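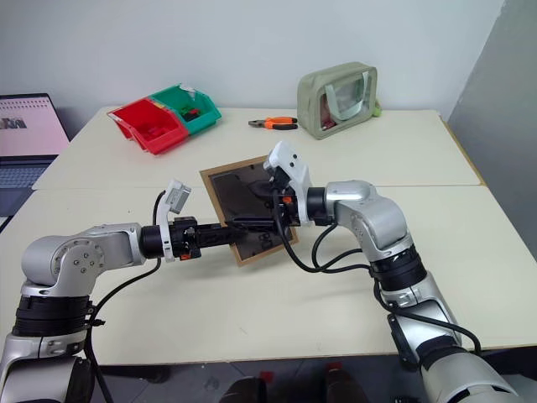

Figure 5. Both grippers at the framed panel, wrist cameras mounted.

5 Wrist cameras, cables and the framed panel check

This section covers the routine work on the two-arm table cell after the arms have been bolted down and powered for the first time. If the arms have not been homed yet, go back to section 4. Part names follow the Skadeck parts list. The older Clenora names are given in Appendix B.

5.1 Before you start

You will need the hex key set, a soft cloth, hook-and-loop cable ties, the framed test panel and the laptop with the Xue control software installed. Keep the laptop at the side of the table, outside the reach of either elbow.

CAUTION: Press the stop button and wait for the joint brakes to click before you put a hand near a gripper. The arms can sag a little when the brakes release. Support the forearm, never the camera bracket.

5.2 Fitting the camera brackets

Each wrist carries one white bracket with one camera. The left and right brackets are not interchangeable.

1. Move both arms to the service pose (Menu > Poses > Service).
2. Press the stop button.
3. Slide the bracket over the black wrist until it seats against the collar.
4. Turn the bracket so that the camera stands clear of the fingers through their full travel. Open and close the gripper by hand to check.
5. Tighten the two bracket screws a quarter turn at a time, going back and forth between them.
6. Wipe the lens with the dry cloth.

Note: If the bracket slips after tightening, take it off and clean the wrist. Do not add tape under it. Tape creeps when the wrist warms up and the camera angle goes with it.

5.3 Routing the camera cables

A cable that is too tight will pull the connector out at the far end of the wrist's turn. One that is too slack will catch on the work.

1. Plug the cable into the camera housing first, then leave a loop at the wrist.
2. Run the cable back along the forearm. Tie it loosely at the elbow.
3. Leave a second loop past the elbow, then follow the lower link down to the base.
4. Release the stop and jog the wrist slowly to both ends of its range. Watch the loops the whole way.
5. Jog the elbow the same way.
6. Trim or move the ties as needed and repeat from step 4.

CAUTION: Do not use hard plastic zip ties on the forearm. They cut into the cable jacket.

Inspect the cables after every 40 hours of running. Replace a camera cable at 2,000 hours even if it looks good.

5.4 Framed panel check

Run this check after any work on a bracket, a cable or a gripper. It takes both arms through a shared grip and shows up a camera that has been knocked out of line.

1. Clear the middle of the table. Bins and hand tools can stay at the rear if they are outside the marked reach on the layout sheet.
2. Lay the panel on the table, dark face up. It does not need to be square to the table edge.
3. Stand clear and start Panel Check from the laptop.
4. Let the arms come in from both sides. The fingertips should meet over the frame without knocking it sideways.
5. Compare the two offset values on the results page. The check passes if both are 22 or lower.
6. If one side fails, loosen that bracket, repeat 5.2 from step 4, and run the check again.

Note: The panel surface is glossy and picks up reflections. If the software loses the frame, turn the panel a little or switch off the nearest ceiling light — the wood border is what the cameras follow, so it must stay visible to both.

If both sides fail by a similar amount, suspect the table height setting before you touch the brackets. See 6.2.

5.5 Gripper fingers

Check the fingers for chips and loose screws each Friday. Replace them in pairs, using the Drilletti finger kit only. After replacement, run Gripper Zero and then the panel check.

Revision: October 25, 2024. Step 5.3.4 reworded by Bello Amadi. Limits in 5.4 checked by Nest Harries. Next review in December.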